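In praise of the switch you can see

I would like to say a good word for the power board with its own switches. I've been carrying on about this to friends since October, and they've been very patient, so now it's your turn.

We moved into the flat on Stirholm four months ago. It's an old place and I love it, but whoever wired it believed that people owned one lamp and a radio. Every outlet is behind something heavy. To turn off the printer at night I used to lie on the floor with my cheek against the skirting board and feel about behind the bookcase for a plug, and half the time I pulled out the modem instead. (My household has views on this.)

Then I put a switched board up on the desk, in plain sight, and I can't tell you how much happier I am! One press for the lamp, one for the speakers. I do it on my way to bed like somebody closing up a shop.

I know the usual advice. The decorating pages want every cord gone, tucked in a box or a fabric sleeve or run through a hole in the desk. I tried that. I bought a cord box from the Flulari catalogue, a handsome thing, and within a week it was stuffed with adapters and I'd stopped switching anything off at all. Hiding the mess made me lazier about it. A neighbour down at the Drumomau end of the street had hers built into the joinery and now has to unscrew a panel to reach it – a beautiful panel, I'll grant her.

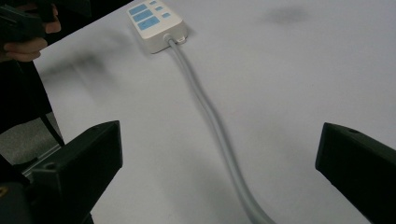
And a cord is a perfectly nice thing to look at when it has room. Pale grey on a white table, lying in one long easy curve, it bothers me no more than the handle on a jug. What bothers the eye is the tangle, and you sort out a tangle by having fewer things plugged in and giving each one some slack. Coloured switches help as well. I'm very fond of light blue, and a bit of colour gives your hand something to aim for before you've had your coffee.

So please, before you spend your Saturday money on another basket with a lid, try a week with the board on top of the desk. Clear a bit of space for it. Lay the cord out properly, and keep it off the edge where the cat walks.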